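Re: [valley-cats] Older cat not keen on the new feeder
From: Thierry Hervieu
To: Valley Cats list

On an evening in December, Annick wrote:

> Hello all. Our Biscuit is 14 and has been moved on to four small
> meals a day by the vet, who wants her to lose a bit of weight
> slowly. We bought a Drideo timed feeder as we are both out until
> six. She will not go near it. She sits in the hall and shouts until
> one of us puts food in her old bowl. My husband gives in, which
> doesn't help. The other cat, Lecomte, eats his own food and then
> hers out of the feeder. Has anyone got an older cat to use one of
> these? I have read through 82 messages in the archive and most of
> them are about kittens.
>
> Annick

Hello Annick,

We went through this with Marex two winters ago. He was 13 then and had eaten from the same blue dish all his life. It took us a little over three weeks to get him on to the feeder and he has used it every day since, apart from one spell when we had builders in.

The noise was the trouble in our case. Ours has a lid that turns, and it clicks before it moves. Marex would be halfway to it, hear the click and go back upstairs. For the first week I left the feeder switched off with the lid open, in the place where his dish used to be, and put the dish inside the tray. He ate from it on the second day. Then I took the dish away and put the food straight in the tray. I only switched the motor on after that, and I ran it a few times while he was in another room so that he got used to hearing it from a distance.

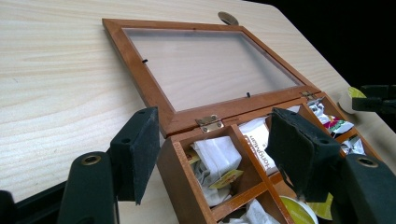
The times matter as well. I set it to 6.30 in the morning first, as that was when he was hungriest, and fed him the other meals by hand. When he was waiting by it in the mornings I added the afternoon meal, and so on. If you start with all four at once she may miss two of them, and then Lecomte gets them.

On that point, I don't think any timed feeder will keep a second cat out. You would need one of the kind that reads a microchip, or a door between them. We have a female cat too, much younger, and she was shut in the back bedroom with her own bowl at mealtimes. She complained for some days and then started going up there by herself. If you are both at work that won't do for the daytime meals, so a chip feeder may be the better buy. Ask whether the shop will take the Drideo back.

Do weigh her once a week if you can. I stand on the bathroom scales with the cat and then without. They aren't very exact but they show which way things are going. Marex lost 483 grams over the winter and the vet was content with that. If Biscuit goes a whole day without eating, ring the surgery and don't wait to see if she comes round. Ours was firm about this with an older cat, more so with one that is overweight.

As for the shouting, we had it too. I found it easier to be out of the kitchen. If I stood there he looked at me and not at the tray. My wife used to put the radio on and go and hang the washing out. Your husband could perhaps do the evening meal, since he is the one she shouts at, but only by putting the food in the feeder and walking off.

There is a longer thread on chip feeders in the archive, message 1239 onwards. It starts with a question about a water fountain, so it doesn't come up if you search for feeders. Somebody in it had three cats and two machines and wrote out how they placed them, against which walls and so on.

Marex is asleep on the boiler cupboard as I write and will be down at half past four.

Let us know how she gets on.

Thierry

--
Valley Cats mailing list
To leave the list, send a blank message with "unsubscribe" as the subject.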